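The Long Way Through a Winter Sunday Nap
Why I stopped fighting the afternoon slump and learned to lie down

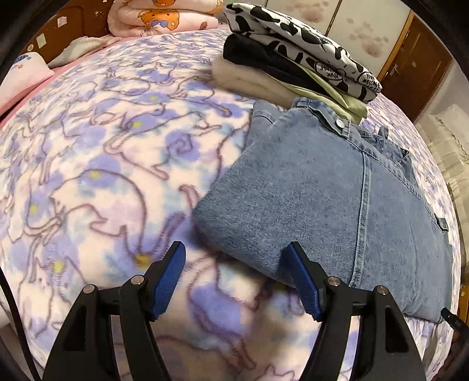 My grandmother napped every day of her adult life, and she did it with her shoes lined up by the door and the radio on low, as though she were expecting a visitor at any minute. She called it "resting my eyes." If you asked her whether she'd been asleep she would say certainly not, and then she would tell you what had been on the radio, and she would get it wrong.

I thought of her a good deal last January, which was my first winter in Clostenport. The sun goes behind the hill there in the middle of the afternoon, and the whole town seems to let out a breath. The hardware store turns off half its lights. I had moved for work and was keeping the sort of hours I'd kept in the city, coffee at 3 and another at 5, and then I would lie awake half the night listening to the furnace and feeling sorry for myself.

It was Alina Cârstea who set me straight. She has taught evening classes on sleep at the Kondholm adult school for 15 years, and she has the most restful voice I have ever heard – I mean that as a compliment, though two people in the back row did nod off while I was there. She asked us all when we felt worst. Nearly every hand went up for the same stretch, a little after lunch.

"So why are you standing up?" she said.

Her own rule is a short one. Lie down before three, set a timer for twenty minutes, and don't climb under the covers. A blanket over the feet is allowed. She doesn't mind whether you sleep. Plenty of her students never do, at least for the first couple of weeks, and she tells them to keep at it anyway, with the phone in another room and the curtains open.

I was a poor student. The first day I lay there composing an email to my landlord. The second day I got up after four minutes to check on a pot of beans that did not need checking on. By the end of the month, though, I was dropping off now and then, and waking up with that lovely blank feeling of not knowing quite what town I was in.

The class keeps a shared notebook, a fat old ledger somebody brought in from the Pascu bakery when it closed, and people write down their naps in it if they feel like it. There were 657 entries when I joined and 708 by the time I left, and I read a great many of them (it's very good reading, if you like that sort of thing). One man naps in his parked truck with his hat over his face. A woman on the night shift writes "no" in very small letters, week after week, and then one afternoon, "yes," underlined.

I've drifted to weekends mostly, now that work has picked up again. I still put my shoes by the door first – and I keep the radio on low, too, some program about gardening or county roads, and if my husband asks, I was only resting my eyes.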